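Wood burner smoking back when first lit

priya_alcantara
Posts: 4
We had a small wood stove put in last September, a Nukis, on a new steel liner. For the first ten minutes after lighting, it pushes smoke out round the door. Once it gets going it draws fine. The fitter says the chimney is cold and that's normal. Is it?

hearthside_dan
Posts: 1,251
Common enough with an outside wall chimney. Hold a lit firelighter up by the baffle for a couple of minutes before you light the kindling. Is the liner insulated?

priya_alcantara
Posts: 4
No idea. The invoice just says "liner and cowl". It does list the size, 124 mm, which I thought was odd.

VQuintanilla
Posts: 154
That is odd. Liners are normally 125 or 150, so it's probably a typing error, but I'd ask. I would also ask about the insulation. I don't agree that smoke in the room is normal. Have you got a CO alarm?

priya_alcantara
Posts: 4
Yes, it's on the shelf and it hasn't gone off. The stove is in the kitchen end of the room, if that matters.

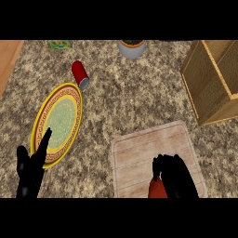 Kitchen extractors cause a lot of this. If yours is running when you light up, it pulls air down the flue, and smoke comes with it. Turn it off, open the nearest window an inch and try again. Also look at what you use for kindling. Don't be tempted to split up an old chopping board like the light wooden one on that granite worktop, as they are often oiled or glued. Clean dry softwood, thumb thickness, lit from the top.
VQuintanilla

hearthside_dan
Posts: 1,251
Top-down lighting makes no difference if the flue is stone cold. I've tried it both ways for years. Warm the flue first, then light it however you like.

VQuintanilla
Posts: 154
It has made a difference in every house I've lived in. Either way she should get it swept and have a smoke test done before spending money on anything else. A loose register plate can do this too.

priya_alcantara
Posts: 4
Tried it tonight with the extractor off and the window open. Much less smoke, still a bit. I've emailed the fitter about the liner size and the insulation and booked a sweep.

hearthside_dan
Posts: 1,251
Get the sweep to check the cowl while he's there. Mesh ones clog up quickly.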